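Section 4. Preparing the table and recording the first practice round

This section is for club members who will use the Brokuvel hand gripper for the first time. Please read it to the end before you take the gripper from the shelf. The mounting of the camera is explained in section 3, and it must be finished before you start here.

4.1 Before you begin

1. Ask Alina Anghel or Marek Baláž for the key to the equipment shelves. New members do not take the key alone.
2. Write your name and the number of the gripper in the log book. The club has two grippers, number 38 and number 46. They are not calibrated in the same way, so the number is important.
3. Take everything from the table which does not belong to your task. Electronics of other teams stay where they are. If they disturb you, ask the team to move them.
4. Check that both fingers of the gripper close fully and open again without noise.

Note: In September the tables are shared with the beginners' course until 5 in the evening. Come after this time if you need the whole table.

4.2 Guiding the cable

1. Connect the cable to the gripper first and to the computer second.
2. Leave one wide loop so that your wrist can turn freely in both directions.
3. Turn the gripper slowly to the left and to the right, as far as your hand goes. If you feel that the cable pulls, make the loop bigger and try again.
4. Start the Plundness program and open the live view. Hold the gripper above the middle of the table and look if the whole working area is visible.
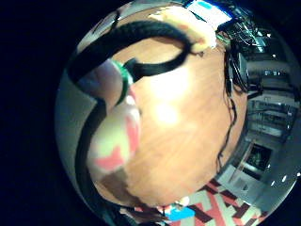 Fig. 4.1 Live view over the wooden table, with the black braided cable in a loop.

Caution: Do not pull the gripper by its cable. The connector inside is small and we have already changed it once.

The lamps can make a bright spot on the varnish. A small spot is acceptable. If it covers the object you want to pick, move the object to the side and leave the lamps as they are, because other teams have set their cameras for the same light.

4.3 Recording a practice round

1. Choose one object from the practice box. For the first day we recommend something light which does not break.
2. Press Record and wait until the counter in Plundness starts to run.
3. Move to the object slowly, close the fingers, lift, put down, open the fingers. Then return to the start position.
4. Press Stop. Save the recording under the name of your team and the gripper number.

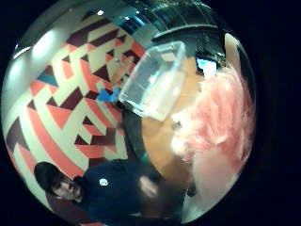

Clear plastic needs more patience than other materials. Its walls reflect the light and the background can be seen through them, so the edge is hard to find for the software. Soft and fluffy things are difficult for another reason: they have no firm edge at all. Please do not use them before you have recorded good rounds with simple objects.

If the program shows message 296, the memory is full. Copy your files to the club disk (folder Joubert) and delete them from the computer only after Iveta Ďurica has confirmed the copy. Message 355 means that the camera was disconnected during the recording. Such a recording cannot be repaired, make it again.

4.4 After the work

1. Close Plundness and disconnect the computer side of the cable.
2. Roll the cable loosely. Do not fold it.
3. Return the gripper to its shelf and sign the log book.

Calibration is described in section 5.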